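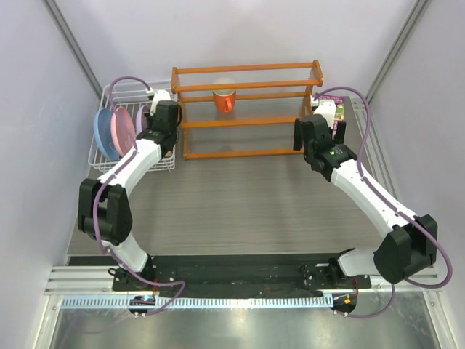 Page last changed: August

Visits > Suppliers > Demico

We went to Demico to see whether a two-armed cell could take over crockery sorting in our kitchens. The cell on show had a dish rack with three plates in it, blue, pink and lavender, and an orange mug up on a shelf. Our pot wash has rather more than that on a quiet morning.

The quote is 3,000 a month for 2 arms with their grippers and wrist cameras. Siddiqui, who would install it, want 2,055 on top for the table and rails. I asked what a spare gripper costs and was told it would be in the follow-up. It wasn't.

Demico say the arms manage 66 plates an hour. I'd like to see that with our plates, which are chipped and heavier, before I believe it. The cell also has walls on both sides and at the back, so measure the Plasinstead kitchen before anyone gets keen.

Zodari are next on the list. No money set aside until we've had their price, and a written one for servicing.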